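Jestwood Supply
Home > Cleaning > Cloths and Towels > Pimum Wiping Cloth

Pimum Wiping Cloth, Mint Green
Pack of 10, or case of 500
Page updated 27/11/2018

The Pimum is a plain, reusable wiping cloth for kitchens, workrooms, classrooms and offices. It is soft, it folds small, and it goes in the wash with the rest of the towels. We sell it in one color only, a pale mint green.

Stock at Prundton: 1,792 packs
Ships: packs from Prundton, cases from Prundton by freight
Sold by: Jestwood Supply

About the cloth

The Pimum replaces the Messina cloth, which we carried for several years and stopped ordering in October. If you have been buying the Messina, the Pimum is the closest match we have. It is softer to the hand and bunches up more easily, so you can push it into a corner or around the foot of a tap. The Messina was stiffer and held a square fold better. Customers who liked to stack folded cloths on an open shelf will notice the difference.

The green is light. Fresh out of the pack it looks close to white under strong light and a good deal greener in the folds. It is mostly one shade, with a darker stripe but no check and no printed name. There is no right side or wrong side, so you can fold it any way you want and turn it over when the first face is dirty. The border is rounded and soft, and it doesn't scratch when you pull it across a painted shelf.

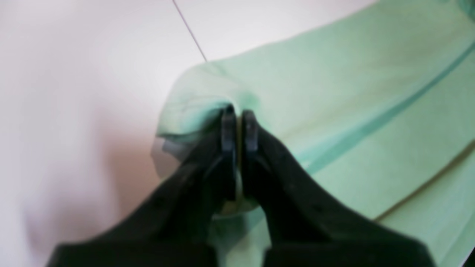
Iveta Dvořáček: Do these shed on dark surfaces? I went through two packs of the Messina last winter and had green fuzz on a black counter every single morning until they had been washed a few times. Otherwise I was happy with them and I would buy a green cloth again.

Reply from Jestwood Supply: Some lint is normal from a new Pimum, as it was from the Messina. Wash the cloths once before you put them to work, on their own or with other light-colored towels, and leave out the fabric softener. Shake each one before it goes on the line. If a cloth still sheds after its third wash, write to us with the pack number from the paper band and we will replace the pack.

What it is for

Wiping down counters, tables, sinks, shelves and cabinet doors. Drying up small spills. Dusting, with the cloth dry. Cleaning window sills and the tops of door frames. Drying hands in a workroom where a proper hand towel would be ruined in a day. Lining a drawer or a tray so that things don't slide.

It is not a polishing cloth. For eyeglasses, camera lenses and piano finishes use something made for the job. It is not a potholder either, folded or unfolded, and it should be kept off hot burners.

Folding for use

Fold the cloth in half, then in half again. This gives a pad that fits under the palm, with several clean faces. Wipe with the first face until it is dirty, turn the pad over, then open it and fold it back the other way. With practice you can get through a whole kitchen counter on one cloth.

For edges and narrow gaps, pinch a fold between finger and thumb and pull the fold along the gap. A loose cloth works better for this than a tightly folded one.

Dry or damp

Use the cloth dry for dust and crumbs. Use it damp for anything sticky. Damp means wrung out until it stops dripping. A soaking cloth leaves streaks and takes a long time to dry, and a mint cloth that sits wet in a heap at the back of a sink will start to smell by the next day. Hang it open over a rail or the edge of a bucket between jobs.

Stains

A light cloth shows dirt. Many of our customers want it to, and they change the cloth when they see the color go. Others ask for a darker one. We don't have a darker Pimum and none is planned.

The marks that come up most in our mail are brown and olive-brown ones, from coffee, tea, cooking oil, potting soil and shoe polish. They look worst where the cloth was creased, and on the mint green they tend to read as a murky khaki. Most will fade with washing. Some will stay for the life of the cloth. A stained cloth that has been properly washed is clean and can go on being used, though you may want to move it down to floors and outdoor jobs. 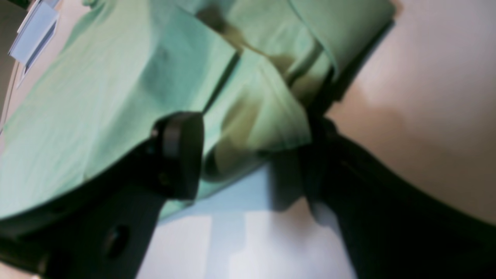
To treat a mark before washing, open the cloth flat and scrape off anything solid. Wet the spot with cool water. Rub in a little dish soap or plain bar soap, and leave it for a while before the cloth goes in the machine. For grease, put the dish soap on the dry cloth first and add the water after. Soil should be left to dry and then shaken or brushed out.

Do not use chlorine bleach. It takes the green out in patches and weakens the cloth, and we don't accept returns of bleached cloths. Oxygen-type laundry powders are fine if you follow the directions on the box.

Check a stained cloth before it goes in the dryer. Heat tends to set what is left. If you can still see the mark and it bothers you, wash the cloth again and let it air dry.

Washing

Machine wash warm with like colors. Tumble dry low or hang to dry. No fabric softener and no dryer sheets. No ironing needed. The cloth comes out of the dryer wrinkled and stays that way, which makes no difference to how it wipes.

Wash before first use. A little green may come off in the first wash, so keep new cloths away from white shirts that time.

Cloths used with solvents, paint thinner or linseed oil should not go in a home washer or dryer at all. Lay them out flat outdoors to dry and throw them away following your local rules. Never leave oily cloths in a pile.

Around cords and equipment

Quite a few packs go to offices and workrooms, where the cloth ends up being used behind desks and along the undersides of tables. Use it dry there. Unplug what you can before you start. Run the cloth along one cord at a time, holding the cord still near the plug with your other hand, and don't tug. Power supplies and adapters should be switched off and cool, and wiped on the outside only. Dust packs itself into the corners where a box meets the surface it is fixed to, and a single fold of the cloth pushed in with a fingertip will bring most of it out.

If cords hang in loops, start at the top and work down. Dust falls on whatever is underneath, so leave the floor for last. Glossy black housings show every streak. A dry pass is normally enough, and if it isn't, use a barely damp corner and follow it with a dry one.

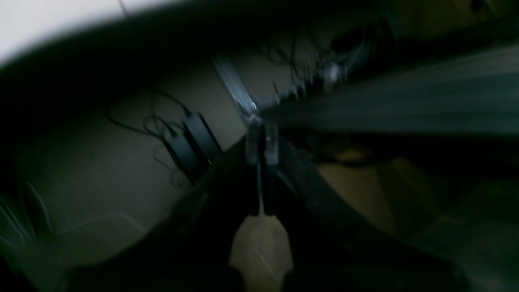 Thin black cords hanging in loose loops.

Clear plastic and acrylic can be wiped with the Pimum if the cloth is clean and free of grit. Shake it out first and use a fresh face. Test a spot you don't mind about.

Choosing a quantity

The pack of 10 suits a home or a small office. Most households keep a few in use, a few in the wash and the remainder in a drawer. The cloths come folded in a paper band with no plastic. The pack number is printed inside the band, so hold on to it until you have washed the cloths and are happy with them.

The case of 500 is meant for schools, cafes, cleaning firms and anyone who sends their cloths out to a laundry. Cloths in the case are stacked flat and not banded. The carton is heavy and two people should lift it. We can't split a case or mix it with other items, and freight is worked out at checkout from your delivery address.

We don't send out single cloths as samples. If you want to try the Pimum before ordering a case, order a pack first. Mention the pack order in the notes when you place the case order and we will take the price of the pack off the total.

Storage

Keep new cloths somewhere dry and out of direct sun. Green cloths left on a bright window sill fade along the folds. Washed cloths should be completely dry before they go in a drawer or bin.

Returns

Unwashed cloths in the paper band can be returned to Prundton for a full refund. Opened packs can be exchanged if there is a fault in the cloth, such as a hem coming loose or a hole. Uneven color between one pack and another is not a fault. Small differences in the green happen from batch to batch, and if you need a large number to match, order them together.

Questions about an order

Write to Ladi Tamuno at the Jestwood order desk through the contact form and include your order number. For faults, include a photo and the pack number. For freight deliveries, please tell us before you order if there are stairs or a narrow door at the address.

Related items
Pimum Wiping Cloth, case of 500
Messina Cloth (discontinued, no stock)
Drying rail, wall mounted
Laundry bag with drawstring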